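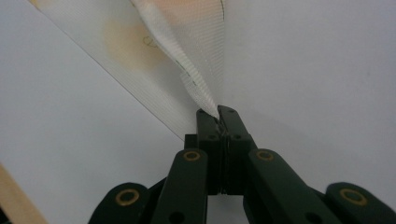 Hemville Community House: Household Linens Team

New white curtains on the way for the reading room

Anyone who has sat in the reading room on a bright February afternoon knows how the sun comes straight across the long table and into your eyes, and how by three o'clock everybody has shuffled down to the far end with their books and their coffee. We are very happy to say that help is coming! The linens team has chosen a white woven fabric for the new curtains, thin enough to let a good deal of daylight through and still take the edge off the glare.

It took us a while to get there. We had samples from two suppliers, one in Nornport and one in Nygård, and we hung them in the window for a couple of weeks so that people could tell us what they thought (and thank you, you certainly did). The heavier cloth had its friends, especially among the Tuesday-style nappers in the armchairs, but most of you wanted to keep the room light, and with those pale walls we think white will look lovely.

There will be 3 pairs of curtains in all, and we have ordered 46 yards, which leaves enough for deep hems and a little over for repairs later on. The cost comes to just under the $200 left in the furnishings fund after last fall's rug, thanks to a kind discount from the Nornport shop, who sold us the end of a roll.

Norbert Kerekes will be leading the cutting and hemming in the back workroom, and he would love some company. You don't need to be an expert with a sewing machine. Light fabric like this likes to slide off the table while you are measuring, so a second person to hold a corner is every bit as welcome as somebody who can sew a straight seam. Please bring your own pins if you have them, and sharp scissors if you can spare a pair for the evening. We start at 6:30 p.m. and there will be soup.

The old brown curtains have been washed and folded and are free to a good home. They are long, so they would suit a tall window or a patient person with a hemming needle. Ask for them at the front desk, or leave a note in the linens team's mailbox by the stairs.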